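Block Stacking Deserves a Better Planner Interface

The software that decides what a robot does next is too often judged by the last second of its work. A report states that a tower was built or that it was not, and a percentage follows. For the past year the planning group at Onholm has argued that this practice hides the faults most worth finding. The purpose of this essay is to set out that argument and to say what we believe should be published in its place.

Consider the ordinary stacking task. The planner chooses an order, the perception module estimates where each cube lies, and the controller carries the gripper to a pose and opens the fingers. Each of these parts can be slightly wrong while the whole appears to be right. A placement that is off by a few millimeters does not stop the next one. The error is simply passed upward, and the task specification has no place to record it.

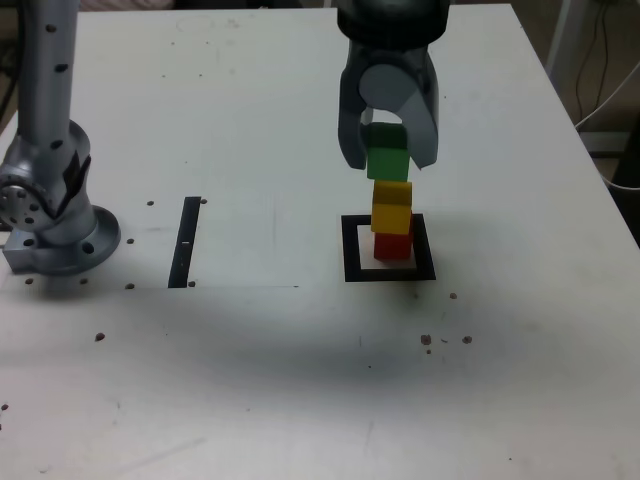 Page last changed: Wed 27 April

A tower of four cubes with its sides out of line, the green one on top between the gripper's fingers, satisfies the goal condition used in most planners: green on yellow, yellow on yellow, yellow on red, red inside the taped square. Those are symbols, and they carry no offset. A planner that reads only the symbols will treat such a tower and a straight one as the same state, and will plan a fifth cube on either with equal confidence.

In March we reviewed 90 logged runs that had been produced with the Sasero toolchain. The planner had marked 70 of them as successful. In 55 of those, the stored cube poses had never been refreshed after the first placement — the system was reasoning about where it had intended to put things. We do not regard this as a failing of one product. The default settings in Allmont, which we also use, allow the same thing.

Two changes would help. First, every planner should be required to accept a measured pose after each release, and to compare it with the pose it expected. Second, the size of the difference should be part of the state, so that a plan can include the decision to stop and correct a block. Critics reply that the added sensing slows each cycle. It does; in our own tests the cost was about 2 seconds per placement. For a laboratory that wishes to learn why its robot fails, we consider that price acceptable.

The Zaidi log format already has fields for both values. They are optional, and in the files we receive they are usually blank. We ask that they be made mandatory in the next revision.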